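Treveck Support – Ticket 161
Subject: Recipe scaling gives odd amounts after the update
Product: Presska Kitchen Planner
Status: Open, waiting on customer

Customer wrote:

Hello there, and thank you in advance for reading all of this, as I do tend to go on a bit. I've used Presska for years to plan the baking for our little tea room in Cerkthorpe, and I love it dearly. My trouble began on Friday, right after the update in which the planner asked whether I wanted to "refresh my units." I said yes, as one does.

My shortbread recipe is written for 14 pieces. When I scale it up for a busy weekend, the butter and sugar come out just fine, but the flour jumps to 2000 grams no matter what number of pieces I type in. I tried 28, I tried 42, and I even tried going back down to 14, and there it sat. The fruit loaf does the very same thing, only with the raisins – and believe me, you don't want that many raisins in a loaf.

What I've tried so far, in the order I tried it:

Signed out and back in again. No change.

Deleted the flour line and typed it in fresh. It was right for a minute or so, then went back to 2000 when I saved.

Made a brand-new recipe with only flour and water in it. That one scales perfectly, which gave me some hope.

Switched from grams to ounces and back. Now the flour line says "2000 g (custom)" and I can't get rid of the word custom.

I also keep a recipe for tray bakes, and that one has a tray size saved with it. It is the only older recipe that still scales the way it should. The long blue tray is in both of them.

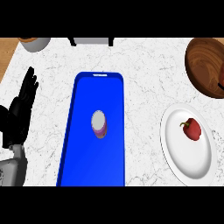
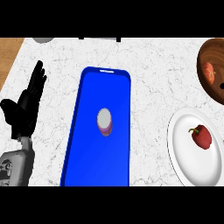

Shakya, Treveck Support, replied:

Thanks so much for laying that out step by step, it saved us a good deal of back and forth. The word "custom" is the useful clue. When the units were refreshed, any ingredient with a note beside it was given a fixed amount, and a fixed amount doesn't scale. Would you open the shortbread recipe, tap the flour line, and tell me whether there's a note there, something like "sifted" or "plus extra for dusting"? If there is, please cut the note, save, set the amount type to Scales with recipe, save again, and then paste the note back in. Please leave the tray bake recipe as it is for now.

Customer wrote:

Well, there it was – "plus a little for the board." I followed your steps and the shortbread is right again at 14 and at 28. The raisins had a note too, and I'll do those after closing tonight. Could you tell me if there's a way to find every line marked custom without opening each recipe? I have a great many of them.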